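Red and Green, Sorted
Parts bench gallery, Ustmont
Posted 2025-08-05

I have never trusted color coding. Somebody buys trays in two colors, feels organized for a week, and by the end of the month there are washers in everything. So when the Ustmont shop decided that push-button switches would be kept by color, red with red and green with green, I said it would last until the first busy day. I still half think so.

The trays are plastic, a Plastia order from April, 109 of them in assorted colors, which strikes me as a lot of trays for a shop that used to get by on coffee cans. The catalog called them "workflow containers." They are trays. The buttons are the mushroom-head kind, with a big domed cap you can hit with the flat of your hand. Stilado lists them at 154 to the carton, and I have yet to hear a good reason for that number either.

I will admit the matching looks tidy on a white table. Whether tidy is the same as useful, I leave to the people who have to find a part in a hurry.

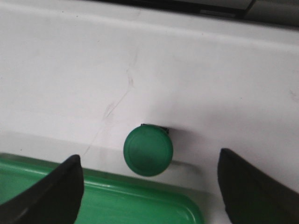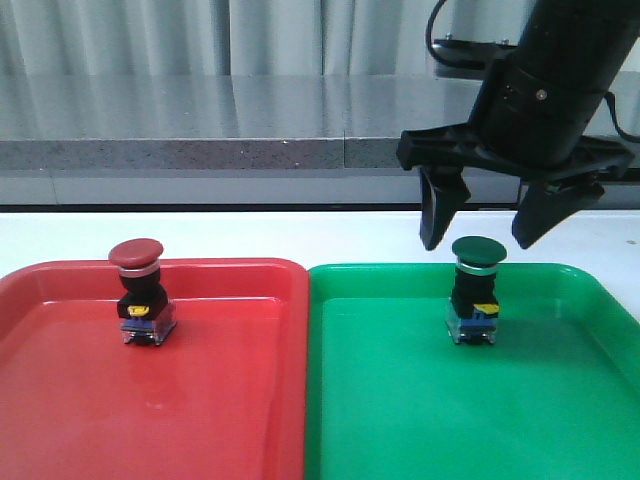

Green cap, green tray – the rule is simple enough, at least.

Does keeping switches by cap color tell you what they do?
Only in part. Red usually means stop and green usually means start, but the cap says nothing about the contacts underneath, and two switches with the same cap can be wired for opposite jobs. Read the marking on the contact block before you fit one, and test it with a meter if it has been out of its box for a while.

The shop at Ñahui tried sorting by contact type first and color second. It was slower to set up and they complained about it the whole way through, but I would bet on their shelves over ours. We are keeping the color trays until the end of the year. After that I expect to see washers.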